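Dollow Open Snooker and Billiards: Player FAQ
Last updated 16 Aug 2019

Entries

Who can enter the Dollow Open?
Any player holding current membership of an affiliated snooker or billiards club. Juniors may enter the main draw if they are 14 or over on the closing date. There is no upper age limit and no separate seniors draw this season, although seniors may still enter the Benance Plate (see Format).

How do I enter?
Through the online form only. Paper forms left at the bar are no longer processed. The form asks for your club, your membership number, your highest competitive break in the past two seasons and the name of a contact at your club who can verify it. An entry is not complete until payment has cleared.

When do entries close?
At 5 pm on the first Friday in October. The draw is made the following evening and posted on the noticeboard and the results page. Late entries go on a reserve list in order of receipt.

How many places are there?
The main draw is capped at 154. Once the cap is reached, the form stays open for reserves. Reserves are contacted by phone in list order and have until noon the next day to confirm.

Can I get a refund?
Full refund up to the draw. After the draw, a refund is paid only if a reserve takes your place. Withdrawals must be made by email to the tournament director, Vasanthi Marikar. Telling a referee or an opponent does not count as a withdrawal.

Format

What is the format for snooker?
Seeded knockout. Matches are best of five frames to the last 32, best of seven to the quarter-finals and best of nine for the semi-finals and final. There are no byes for unseeded players unless the draw falls short of its cap.

How are seeds decided?
On ranking points from the previous two seasons of the Echeverri Series. Points from the current season are not used. Twelve seeds are protected and cannot meet before the last 16.

What is the Benance Plate?
A secondary knockout for players who lose their first match in the main draw. All matches are best of three. Entry is automatic; if you do not wish to play in it, tick the opt-out box on the entry form or tell the desk before leaving the venue after your loss.

Is billiards run on the same weekend?
No. Billiards is played over the following two weekends, in timed games of 90 minutes. The baulk-line crossing rule applies as published by the state association. The event record for aggregate points over a single tournament is 1,021.

Is there a shot clock?
Not before the semi-finals. From that stage the referee may apply a 30-second clock if, in the referee's opinion, play is unreasonably slow. Each player is allowed one extension per frame.

Is there a handicap?
No, in either discipline. The Thursday league is handicapped and is a separate competition with its own conditions.

Tables and equipment

Which tables are used?
There are 4 match tables and two practice tables, all full size (12 ft). Match tables are re-clothed before the tournament and are heated throughout. The practice tables are not re-clothed and generally run slower.
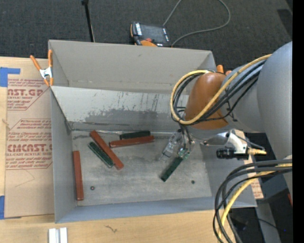

Which balls are used?
Bindent match balls, 52.5 mm, supplied by the venue. Sets are weighed and matched before the first session. A player who believes a ball is out of tolerance should raise it with the referee between frames. Players may not substitute their own cue ball.

Can I ask for a ball to be cleaned during a frame?
Yes, through the referee, who will mark the position before lifting it. Players must not lift or mark a ball themselves. In matches without a dedicated referee, the opponent marks and replaces the ball.

Are rests and extensions supplied?
Each table has a cross rest, a spider, an extended spider and a half-butt set. Personal telescopic extensions are permitted. Personal rest heads are permitted if they fit the standard shaft and have been shown to the referee before the match.

What chalk can I use?
Any colour that does not transfer heavily to the cloth. The referee's decision on this is final.

At the venue

How early should I arrive?
Check in at least 20 minutes before your scheduled start. A player who has not checked in at the scheduled time loses the first frame, and a further frame for every 15 minutes after that.

Is there a practice allowance?
Ten minutes per player on a practice table, booked at the desk on arrival. Practice on a match table is not permitted, including between sessions.

What is the dress code?
Collared shirt, dark trousers or skirt, and dark shoes. A waistcoat is required from the quarter-finals. Bow ties are optional at every stage. Players with a medical reason for variation should email before the draw.

Who referees the matches?
Accredited referees are assigned to every match from the last 32. In earlier rounds the loser of the previous match on that table is expected to referee the next one. Failure to do so without the director's agreement forfeits the player's place in the Plate.

How do I dispute a decision?
Disputes on a point of fact cannot be reviewed. Disputes on a rule go to the head referee, Chathurika Bhattacharjee, before the next stroke is played. Play stops until a ruling is given.

Where are results posted?
On the results page at the close of each session. Frame scores and breaks of 50 or more are recorded. Report any error to the desk before the start of the next session on that table.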